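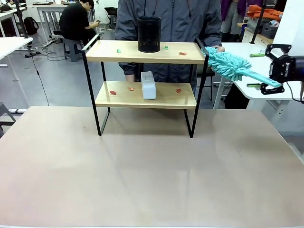
4. Pay transparency and acceptance behaviour

4.1 Setting

The platform studied in this section, Gurnov, dispatches private-hire trips in three mid-sized cities. Its drivers are engaged as independent contractors. They supply their own vehicles, pay for fuel, insurance and cleaning, and may log in or out at any hour. Until the change described below, a driver who received a trip offer saw the pickup point and the rider's rating only. The destination was disclosed when the rider was in the car, and the amount earned appeared after drop-off.

In February the company began showing the driver's share of the fare on the offer screen in one of the three cities. The other two kept the old screen for the whole period of our data. Drivers were told of the change by a message in the app, with no alteration to the commission schedule. We treat the city with the new screen as the treated group and the remaining two as the comparison group.

Gurnov's main competitor, Quansah, operated in all three cities and had shown estimated earnings on its own offer screen from the day it launched. A good share of drivers kept both apps open. We return to this in 4.4, as it affects how the acceptance figures should be read.

4.2 Data

We recruited drivers through airport waiting lots, two driver associations and a posting in the waiting room of a vehicle inspection centre. Those who agreed gave us access to their weekly statements and filled in a short questionnaire at the start and end of the period. The final panel has 813 drivers. Of those who finished the first questionnaire, 800 also finished the second. Results in 4.3 use the full panel, while anything drawing on the questionnaires uses the smaller group.

The statements list each trip with its start time, distance, gross fare, commission and any adjustment. They also list offers declined or allowed to lapse, which the platform groups under one heading. We can't separate the two. A driver who was pumping petrol when an offer came in looks the same in our data as one who read it and turned it down. Interview respondents said that letting an offer run out was the usual way of refusing, as they believed pressing the decline button counted against them. The company's published terms don't say whether it does.

Vehicle costs were collected by questionnaire. Drivers were asked for fuel receipts covering one working week and for their annual registration and insurance bills. Depreciation was calculated from the make, model year and odometer reading using a standard schedule. Finance costs were left out. Drivers who leased through Horkau, a fleet company that bundles insurance and servicing into a weekly payment, were handled separately, and their weekly payment was used in place of the itemized costs.

4.3 Main results

Drivers in the treated city became more selective after the change. The rise in lapsed or declined offers was largest for short trips with long pickups, and was close to nil for trips to or from the airport. It appeared within the first fortnight and had not faded by the end of the period.

Gross earnings per logged-in hour didn't move by an amount we can distinguish from zero. Net earnings per hour rose slightly. The difference comes from unpaid kilometres: drivers who turned down distant pickups burned less fuel getting to riders and put less wear on their tires. For a driver with an older sedan the saving was worth more than for one with a hybrid, and the pattern in the cost data follows that order.

The gain wasn't evenly shared. Drivers logged in for more than 8 hours on a typical shift saw most of it. Part-time drivers, many of whom worked a window of a few hours in the evening, changed their acceptance behaviour less and gained less. Several told us they only went out when it was busy and took whatever came.

Leased drivers are a separate case. Their weekly payment to Horkau was due regardless of distance driven, up to a limit that few of them reached. Saving kilometres did little for them apart from fuel, and they accepted short trips at nearly the same rate as before. One described the first part of each week as working for the car.

4.4 Drivers using two platforms

A declined offer on one platform may be an accepted offer on the other. If drivers in the treated city were already comparing Gurnov offers with Quansah offers, then showing the fare would make the comparison easier and would raise refusals even if no driver became choosier overall.

We don't have Quansah statements for the panel. The second questionnaire asked drivers to estimate what share of their trips came from each platform, and these estimates are the best evidence available. Drivers who reported using both apps had a larger rise in refusals than those who used Gurnov alone. The rise among single-platform drivers was still clear, so switching accounts for part of the result and no more.

4.5 Interviews

Sheila Nuttall carried out follow-up interviews with 6 drivers from the treated city, each lasting between half an hour and an hour. They were selected to cover a range of hours worked and vehicle types, and aren't meant to be representative.

All of them preferred the new screen. Their reasons had less to do with the amount of money than with disputes. Under the old arrangement a driver who thought a fare was wrong had nothing to compare it with, and had to write to support and wait. With the share shown up front, a driver could take a screenshot of the offer and attach it to a complaint. Two had done so and been paid the difference.

Opinions on the commission itself were mixed. One long-serving driver had kept a notebook of every rate change since joining and was plainly angry about it. Another said the rate was high but that he'd paid more under the cab licence he'd held previously with Prirkedska, where the dispatch fee was owed whether or not he worked.

4.6 Limitations

The panel consists of volunteers and is likely to over-represent drivers with strong views on pay. The treated city was chosen by the company, and we weren't told on what basis. It has a larger airport than either comparison city, and its fuel prices were a little higher through the whole period. We include controls for both, but a single treated city leaves open the possibility of some local factor that we haven't measured. Rider waiting times, which would be needed to judge the effect on service, were not available to us.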